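Greifszenen in der Simulation prüfen und freigeben: Vorgehen nach Hausregel Ilau

Stand: Juni. Gilt für alle Tischszenen mit fest montiertem Arm.

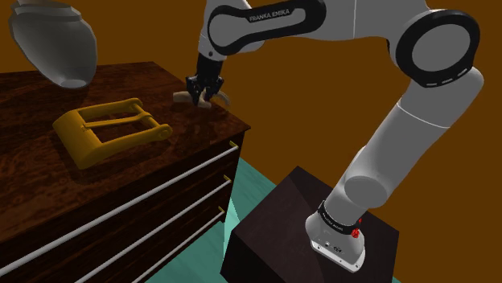

Die Hausregel Ilau legt fest, wann eine simulierte Greifszene für Testläufe freigegeben werden darf. Sie ersetzt keine Risikobeurteilung der realen Zelle, sondern regelt allein die Qualität der Szene und ihrer Dokumentation. Geprüft werden Aufstellung, Objektlage, Greifansatz und Protokoll, in dieser Reihenfolge. Als Prüffall dient durchgehend eine Szene mit einem Arm von Franka Emika auf dunklem Sockel, dessen Zweifingergreifer von oben auf eine Holzkommode herabreicht. Zwischen Sockel und Möbel bleibt dort ein schmaler Spalt, unter dem der Boden sichtbar ist; auf diesen Spalt bezieht sich Schritt 1.

Voraussetzungen

Szenendatei im Projektordner Serkimano, Schreibrechte auf das Prüfprotokoll, Kollisionsanzeige im Viewer aktiviert. Die Physik ist angehalten, bis Schritt 3 ausdrücklich etwas anderes verlangt.

Schritt 1: Aufstellung prüfen

Sockel und Möbel dürfen sich nicht durchdringen. Die Sichtprüfung im gerenderten Bild genügt dafür nicht, maßgeblich sind die Kollisionskörper. Kollisionsanzeige einschalten, Kamera senkrecht über den Spalt setzen, beide Hüllen vergleichen. Berühren sie sich, wird der Sockel verschoben und nicht das Möbel, da alle Objektlagen relativ zum Möbel gespeichert sind.

Anschließend den Arm in die Grundstellung fahren und den Ellenbogen beobachten. Er ist bei Griffen nahe der hinteren Möbelkante der kritische Punkt. Abstände zu Wänden werden an der Hülle des Gelenks gemessen, nie an der Mittelachse.

Schritt 2: Objektlage prüfen

Jedes Objekt erhält einen von 2 Zuständen: aufliegend oder gehalten. Ein Objekt, das ohne Auflage im Raum steht, ist nur zulässig, wenn es im Protokoll als fixiert geführt wird. Im Prüffall betrifft das den grauen, vasenartigen Körper über dem hinteren linken Teil der Kommode. Fehlt der Eintrag, gilt die Szene als nicht prüffähig und geht zurück.

Auch der Maßstab ist zu kontrollieren. Die senfgelbe Gürtelschnalle auf der Kommode ist groß dargestellt; solche Objekte sind mit dem Sollmaß aus der Objektliste abzugleichen. Weicht der Skalierungsfaktor ab, wird er im Protokoll begründet. Eine stillschweigende Korrektur in der Szenendatei ist unzulässig.

Schritt 3: Greifansatz prüfen

Physik starten und bis zu 3 Sekunden ohne Greifbefehl laufen lassen. Aufliegende Objekte müssen in Ruhe bleiben. Danach den Greifer in die Ansatzstellung bringen und Folgendes kontrollieren:

Die Finger stehen parallel und dringen nicht in die Oberfläche ein.
Der Kontakt liegt an beiden Fingern an. Bei gebogenen Teilen mit spitzen Enden, wie dem kleinen beigen Teil unter dem Greifer, ist der Kontaktpunkt einzeln auszulesen, weil die vereinfachte Hülle die Krümmung häufig auffüllt.
Kein anderes Objekt liegt im Öffnungsbereich der Finger.

Ein Griff gilt erst als erfolgreich, wenn das Objekt angehoben und gehalten wurde. Ein Standbild der Ansatzstellung belegt das nicht und darf nicht als Nachweis abgelegt werden.

Schritt 4: Protokoll abschließen

Einzutragen sind Szenenversion, Startwert des Zufallsgenerators, Zeitschrittweite, Reibwerte und alle fixierten Objekte. Werte aus der Vorlage Hinrichs sind als übernommen zu kennzeichnen, eigene Messungen als gemessen. Die Freigabe erteilt eine zweite Person, die an der Szene nicht mitgearbeitet hat. Szenen aus Dultville durchlaufen dieselben Schritte; eine dort erteilte Freigabe wird nicht übernommen.

Nach jeder Änderung an Sockel, Möbel oder Greifer erlischt die Freigabe. Bei reinen Änderungen an Farbe oder Textur genügt ein Vermerk, sofern die Kollisionskörper unverändert sind.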